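Horkano Collection Kit: Set-up and Recording Guide
Section 4. Recording the packing task
Revised 2020-08-26

By now you have two grippers that open and close cleanly, a head camera that sees the whole table, and a recorder that lights up green when you ask it to. Now for the best part! This section takes you through your first real examples, using soft food packets and a clear container. Once the packing task feels easy, everything in Section 5 will come quickly.

Soft packets are a lovely place to begin. They bend, they slump, they shine under the lights, and no two grasps come out quite the same. A learning system gets a great deal out of that variety, so please don't try to tidy it away.

4.1 Before you start

You will need:
Both hand-held grippers, charged or cabled
One clear container with low walls
A mixture of soft packets: spouted pouches, flat sachets, snack bags
A plain table with nothing on it that isn't part of the task

1. Wipe the gripper fingers with a dry cloth. Scuffs are fine, but sticky patches are not, as they change how a packet lets go.
2. Plug each gripper into its own port on the Holst hub. Left goes to port A, right to port B. If you swap them the recorder will carry on quite happily, and you will only find out at the checking stage.
3. Run each cable away from your working area. Leave enough slack to reach the far edge of the table with your arm stretched out.
4. Put the container near the middle of the table and set the packets down wherever you like. Mix up the angles. A few lying flat, a few crossing, one or two near the edge.
5. Start Flilterow on the recording computer and choose New session. Type the task name exactly as it appears on your task sheet.

CAUTION: Keep cables clear of your feet. If you need to move to the other side of the table, stop the recording first.

4.2 Checking the gripper view

Each gripper has its own camera, and its picture matters every bit as much as the one from your head. Take a minute over this check at the start of every session.

6. Hold the right gripper above the table with the fingers open and look at the preview. Both fingertips should show at the bottom of the picture, with clear table between them.
7. Move slowly towards a packet. Its printing should come up sharp enough to make out the larger lettering. Small print may stay soft, and bright glare on the film is quite normal.
8. Repeat with the left gripper.
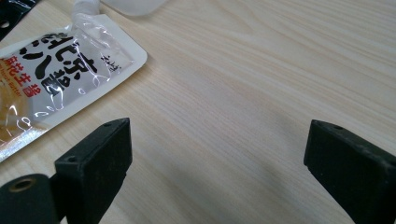 Figure 4-1. Gripper view with the fingers open and a spouted pouch ahead.

If a fingertip is missing from the preview, the camera has slipped on its mount. Loosen the screw a quarter turn, straighten the camera and tighten it again. Then go back to step 6, for both grippers, even if you only touched one.

Note: Shadows from the fingers are welcome. They tell the system something about how high the gripper is, and we have had better results since we stopped trying to light them out.

4.3 Recording an example

One example is one complete go at the task, from hands at rest to hands at rest. Aim for 16 in your first session. That is enough to find your rhythm without your forearms complaining.

9. Rest both grippers at the near edge of the table, jaws open.
10. Press the foot switch once and wait for the short beep.
11. Reach for a packet with whichever hand is nearer. Move at the speed you would use to put your own shopping away. Very slow movements look careful but teach the system to dither.
12. Close the jaws on the packet and lift. For a spouted pouch, take hold of the upper part of the film and leave the cap alone.
13. Carry the packet to the container and lower it in so that it stands upright. Keep hold until you feel it settle, then open the jaws fully before you pull away.
14. Go on to the next packet. Use the other hand to steady the container if it wants to slide.
15. When the last packet is in, bring both grippers back to rest and press the foot switch again. You should hear a double beep.
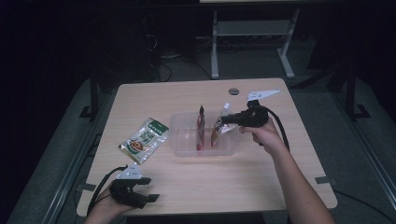 Figure 4-2. Head view during packing. Right gripper on the spouted pouch, snack bag still on the table.

Try to keep your head fairly still and your eyes on whatever your hands are about to do. The camera goes where you look, so a glance at the clock becomes part of the example too.

CAUTION: Don't squeeze a full pouch harder than you need to. A burst pouch means a long clean-up, and paste in the jaw hinge will put a gripper out of use until it has been stripped down.

4.4 Slips, drops and second tries

You will drop things. Everyone does, and these are some of the most useful moments you can record! If a packet slips and lands on the table, just pick it up again and carry on. Don't stop the recording and don't start over. An example with a good recovery in it should be marked Keep, with the Recovery box ticked.

Mark an example Discard only if:
a packet leaves the table altogether
a bare hand touches a packet or the container
a gripper cable pulls out
someone else reaches into view

Our first Guven set held 989 examples, and the ones with recoveries made a clear difference when packets fell over inside the container. We would love to see more of them.

4.5 Between examples

16. Take everything out of the container and put the packets back in new places. Turn some face down.
17. Shift the container a little way each time — a hand's width is plenty.
18. After every 4 examples, swap one packet for another of a different shape or colour.
19. Check the free space shown in the Flilterow status bar. If it turns amber, finish the current example and upload before recording another.

Take a break after 15 minutes of recording, sooner if your grip starts to tire. Tired hands tend to drag packets along the table, and you'll see it in the playback.

Note: If the double beep doesn't sound at the end of an example, don't press the switch again. Look at the recorder light. Steady green means the example is still being saved. Flashing green means the switch was missed and you are still recording, so press once more and trim the end during checking (see Section 6.2).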